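Welavora Home Care Library
Household Tips: Floors, Baseboards and Tile

Routine care extends the life of interior finishes and reduces the need for costly repair. The following guidance has been prepared for residents of Welavora properties and applies to most homes with a mix of wood flooring, painted walls and ceramic tile. Residents whose units were fitted with a specialty finish should consult the care sheet supplied at move-in before using any product named on this page.

Before You Begin

Remove small rugs, mats and pet dishes from the area to be cleaned. Dry soil should always be taken up before any liquid is applied. Grit left on a floor will scratch the finish when it is pushed along under a damp mop. A soft-bristle broom or a vacuum with the beater bar switched off is suitable for this step.

Wood Floors

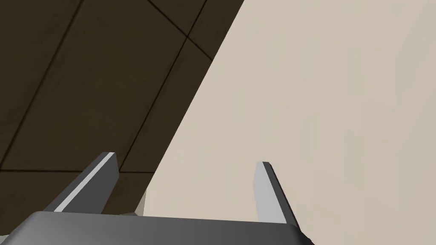

Dust mop wood floors at least 2 times a week in entryways and kitchens, and weekly in bedrooms. When damp mopping is needed, wring the mop until it no longer drips, work with the grain, and dry the floor with a clean towel. Standing water should never be left on wood, and steam mops are not recommended. Dark floors require closer attention than light ones. On a deep chocolate brown floor such as the one shown, pale dust and dried mop streaks are easily noticed, and the thin seams between panels are the first place that fine soil collects. Vacuum along the seams with a crevice tool before mopping.

Scuff marks left by shoes can usually be removed with a clean, dry tennis ball or a soft cloth and a small amount of the cleaner approved for the floor. Do not use scouring powder, vinegar or furniture polish. Polish leaves a slippery film and may prevent a later coat of finish from bonding.

Felt pads should be fitted to the legs of chairs and tables and inspected every 3 months. Pads that have flattened or picked up grit should be replaced as a full set so that the furniture remains level.

Baseboards and Painted Trim

Baseboards should be dusted before the floor is cleaned. Use the brush attachment of a vacuum or a dry microfiber cloth. For heavier soil, add a few drops of dish soap to a bowl of warm water, dampen a cloth, and wipe in one direction. Rinse with a second cloth and dry at once.

Flat paint marks more easily than satin or semigloss. Test any cleaner in a closet or behind a door. If color comes away on the cloth, stop and use plain water only. Touch-up paint may be requested from the property office; please give the room and the name of the finish.

Tile and Grout

Glazed tile may be washed with warm water and a mild, non-abrasive cleaner. Rinse well. Most dull tile is the result of soap film left behind by too strong a mixture, and a second rinse will often restore the shine.
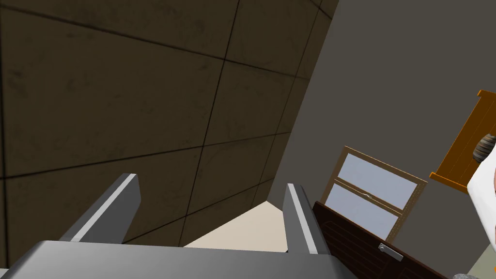 Grout is more porous than the tile itself and should be cleaned separately. Mix baking soda and water to a thick paste, apply it with an old toothbrush, and leave it for ten minutes before scrubbing lightly. Wire brushes will damage the joints. Never combine bleach with ammonia or with any acidic cleaner, and keep a window open or a fan running while you work.

Grout sealer should be renewed once a year in kitchens and bathrooms. To check whether sealer is needed, place a few drops of water on a dry joint. Water that beads indicates a sound seal. Water that soaks in and darkens the grout indicates that a new coat is due.

If smoothing is required on a chipped wood threshold, finish with 600 grit paper and wipe away all dust before applying oil. Cracked tile, loose grout and lifting floor panels should not be repaired by residents.

Reporting Damage

Reports may be submitted at the property office or by calling extension 2632. Requests received by noon on Tuesday are reviewed the same week. Active leaks should be reported immediately, at any hour.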